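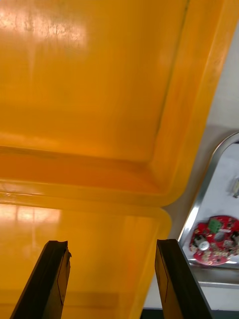

bench_clellden

Labels lifting off plastic parts bins: surface prep, or wrong adhesive?

I look after the small parts storage for a repair shop in Clellden. We have 438 plastic bins and trays, each with a printed label carrying the part number and a barcode. The labels are Gamora polyester stock, printed by thermal transfer. They were applied in January. Since then the corners have been lifting on a large share of them, and several have come off completely and ended up in the wrong bin.

What I know so far:

The bins have a molded mark that reads PP on most of them. A few have no mark I can find.

The labels that fail lift from the corners first. The adhesive stays on the label and leaves very little on the plastic.

The same label stock on steel shelf edges has held for 18 months with no failures.

Before applying, we wiped the plastic with a general purpose spray cleaner and a shop towel. The labels went on immediately after.

The storage room is unheated at night. We applied most of the labels early in the morning.

I have a second roll of the same stock and would prefer to use it. Is there a prep method that will make it hold, or do I need a different adhesive? I would also like to know whether a primer is worth it at this quantity.

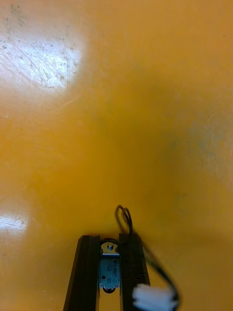 Photo: Tanabe

Answer 1 (accepted)

Your failure mode points to the adhesive not wetting the plastic. If adhesive stays on the label and the plastic is nearly clean, the bond broke at the plastic surface. Polypropylene has low surface energy, so a general purpose acrylic adhesive spreads poorly on it. Steel has high surface energy and the same adhesive flows out well there. That accounts for the difference you see with the shelf edges.

There are three separate problems to check.

Cleaner residue. Many spray cleaners contain surfactants or a shine additive. These leave a film that does not evaporate. Use isopropyl alcohol and a lint-free wipe, wipe in one direction, and turn the wipe to a clean face for each bin. Do not use shop towels that have been laundered with softener. Let the surface dry fully before applying.

Application temperature. Check the data sheet for the minimum application temperature, and note that it is different from the service temperature. The service temperature is what the label tolerates after the bond is made. If the room was below the minimum in the morning, the bond never formed properly. Bring both the bins and the labels into a warm room the evening before.

Pressure. These adhesives are pressure sensitive. A thumb swipe is not enough. Use a hard rubber roller, work from the center out, and go over the corners twice. Rounding the corners of the label also helps a good deal, as a square corner is where a snag starts.

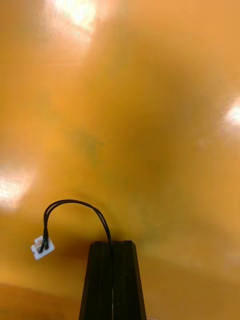
If you do all of that and the labels still lift, the adhesive is wrong for the plastic. Ask for a stock rated for low surface energy plastics. Those are usually a thicker, rubber-based or modified acrylic adhesive. They cost more and are difficult to remove, so settle your part numbering before you commit to them.

Test before redoing the lot. Prepare four bins with alcohol and the old stock, and four with alcohol and a sample of the low surface energy stock. Wait 72 hours, then pull one corner of each at a steady rate. A pull after 30 minutes tells you very little, because bond strength builds over days.

On primer: it works, but it has to be applied in a thin coat to the label area only, and the labor on 438 bins will exceed the price difference between the two stocks. I would keep primer for the few bins that give trouble.

Answer 2

Just switch to card holders. We have 2988 locations and gave up on adhesive entirely. Slide-in holders, riveted or clipped on, paper card inside. When a part number changes you swap the card. Tostden sells them by the box. The barcode scans through the window if you avoid the frosted type.

Answer 3

Clear packing tape over the label. Works fine for us. 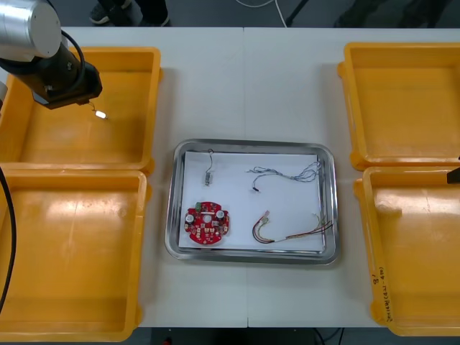 One reader disagreed with the tape suggestion, pointing out that packing tape has the same trouble with polypropylene, shrinks over time, and pulls the label up with it when it goes. The glare off the tape also slowed down their scanner.

Follow-up from bench_clellden

Ran the test as described in answer 1. Old stock with alcohol prep and a roller in a warm room: two of four held, two lifted at a corner when pulled. Low surface energy stock: all four tore before they released. I have ordered the second type and will use the remaining roll on the steel shelving.

The unmarked bins are still open. If anyone has a simple way to tell PP from ABS without cutting a sample, please add it.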